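Unit 2 handout: table setup and surface order
Course: Workplace Organization, Skolport
Prepared by Rocío Barrientos, 2021-03-02

**Scope.** This unit covers shared tables used for reading, sorting and labeling. Storage rooms are treated in the Trirnberg notes.

**Cover.** A gridded cloth serves as a placement reference as well as protection. Lines should be readable from the working side. Ripples are pressed out by hand from the center toward the edges before anything is set down. Food, such as bagged apples, is kept off the cloth.

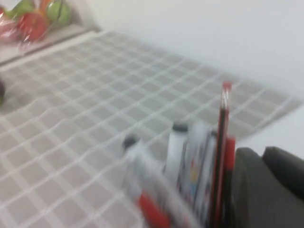

*Should the grid run parallel to the wall?*
Parallel is preferred on a rectangular table. On a narrow table, align the grid with the long edge and ignore the wall.

**Zones.** Divide the surface into three:

1. Writing tools, upright in one holder.
2. Printed matter, stacked flat.
3. Working area, left clear between tasks.

The holder goes on the side of the non-writing hand if several people share the table and most are right-handed. Measure 300 mm from the front edge to the base of the holder. On tables deeper than 700 mm, the same distance applies.

Markers may lean in any direction. Check that each cap is fully closed. Paint markers can share a holder with ordinary markers but are stored flat overnight.

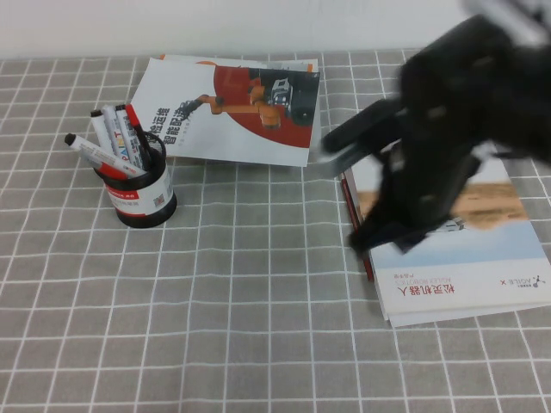 Brochures and bound catalogs form separate stacks. Square each stack on two adjacent edges, spine side out where there is a spine. A stack that slides when the cloth is pulled lightly is too tall and should be split.

**Exercise.** Reset one table using the Rilis checklist, item 33 excluded. Record the order in which the zones were filled. Bring the sheet to the Bayram session.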